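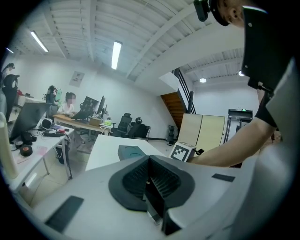

Skarnia is a hands-on course in airway care, mostly taken by nurses and paramedics, and I've been keeping this entry up to date since I took it myself one May. It runs for 9 days with up to 21 people in a group, and you spend nearly all of it on your feet! A typical station is a long white table with one person leaning over it, forearm stretched out and something small held in the hand, while the rest of us wait our turn (and quietly panic).

The course was started by Ebise Sisay at the Degefa clinic in Rarura. She wanted short drills and very few slides - I can confirm there are very few slides. Benedita Serrano added the night session later on, and it's still the part people talk about most.

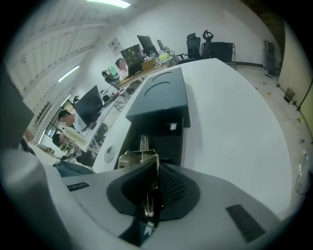 Dark gray box on a large white table

You need six months of ward or ambulance work to apply. The exam is practical, with a short talk afterward about what you'd do differently. I passed on my second try, for the record. The Gillar fund helps with travel, but apply early.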